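Chapter 7
Dressing the Bed: What the Guest Sees and What the Guest Sleeps In

Key terms: top of bed, runner, throw, decorative cushion, sleeping pillow, turn time, soil line

Most housekeeping manuals begin the subject of the bed with a claim. The bed, they say, is the heart of the guest room, and a well-dressed bed makes a guest feel valued. You will hear this repeated on training days and in supplier catalogs. You should ask how anyone knows. A guest who sleeps well may praise the cushions, and a guest who was kept awake by the elevator may complain about them. Neither remark tells you much about cushions.

This chapter takes the dressed bed apart into its layers and asks of each one what work it does, what it costs in labor, and how it gets clean. Some layers come out of this fairly well. Others are kept mostly by habit and by the people who sell them.

7.1 Two beds in one

A hotel bed is made up twice. The first bed is the one people sleep in: mattress, protector, bottom sheet, sleeping pillows, and a duvet or a top sheet with blankets. Everything in it that touches skin is changed between guests, or ought to be. The second bed is laid over the first. It consists of the decorative cushions, the runner, the throw, and in older houses a quilted spread. Trade writers call this the top of bed.

The distinction matters because the two beds follow different laundry rules. In the houses visited for this book, the sheets went down the chute after every departure without argument. The top of bed was another matter. Ask when the runner was last washed and the answer was often a month, or a shrug. At the Trurketti, a lakeside house with 30 rooms, the written standard called for decorative items to be cleaned in February, when the house closed, and "as needed" at other times. Efthymia Giannakopoulos, then head housekeeper, was blunt about the second part. "As needed means when there is wine on it," she told us.

She later moved the runners to a monthly wash and threw out the cushions with beaded trim, which could not be washed at all.

7.2 The case for the runner

The runner is the strip of cloth laid over the duvet. Textbooks usually place it across the foot, but you will find it laid lengthwise too, and fashions differ. Two practical arguments are made for it. The first is that guests put suitcases and shoes on the bed, and the runner takes the dirt. The second is that it hides creases in a duvet that has been made up in a hurry.

The first argument is weaker than it sounds. A suitcase is longer and wider than many runners, and a guest who cares enough to aim for the strip of cloth probably cares enough to use the luggage rack. There is also the matter of what happens next. If the runner does catch the dirt, it is now a dirty item on a clean bed, and it should be changed as often as the sheets. A house that praises the runner as protection and washes it once a season can't have it both ways.

The second argument is honest at least. A runner does cover part of a badly smoothed duvet. So does another pass with the forearm, and that requires no storage.

7.3 Throws, fringes and texture

Throws are sold on warmth and on what catalogs call texture. As to warmth, look at the cloth before you believe it. A thin, open fabric adds very little over a duvet, whatever the label says. As to texture, a plain white bed does look flatter than one with a knitted cushion or a fringe on it, and people who choose rooms from photographs may well respond to that. We have found no figures we would trust.

Fringe needs a separate word. Tassels tangle in a washing machine, pick up lint, and have to be laid straight by hand if the bed is to look finished. Svenja Fankhauser, who trained room attendants at the Nägeli for 8 years, taught her students to shake a fringed throw once, lay it, and comb the tassels down with spread fingers. She also taught them to wash it in a net bag. She did not much like fringe, and her students learned to do it properly anyway.

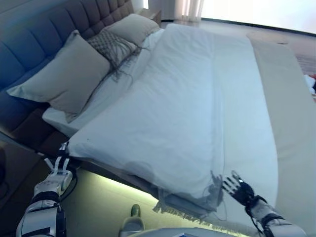

How should the decorative cushions be handled when the bed is stripped?
Put them on a clean chair or luggage bench, well away from the soiled linen, and check both faces for stains before they go back. They should never be set on the floor.

The rule is easy to state and is broken constantly, for the simple reason that many rooms have nowhere else to put them. The guest faces the same problem at bedtime. If you are asked to advise on a new room, find out where the cushions will spend the night before you agree to how many there will be.

7.4 Counting the labor

Managers who approve a new bed design rarely time it. Monique Mallet did, at Wellmont, where a refurbishment had added three cushions and a throw to every bed. Her attendants took more than 3 minutes longer per room with the new dressing. Head office had allowed nothing for it. The extra time came out of the bathrooms, and it was the bathrooms that guests then complained about.

One house's timing proves little about yours. Attendants differ, and so do cushions. What you can borrow is the method, set out in Exercise 7B: the same attendant, the same room, both versions of the bed, timed on several different days.

Before you read on

Write down every item on the bed you slept in last night, from the mattress up. Beside each one, note when it was last washed. Leave a blank where you don't know.

Then read the Rivdale housekeeping standard in Appendix C and mark each sentence that gives a reason. Compare your marks with a classmate's. Section 7.5 begins with the duvet cover, and with the disputed question of whether it should be tucked.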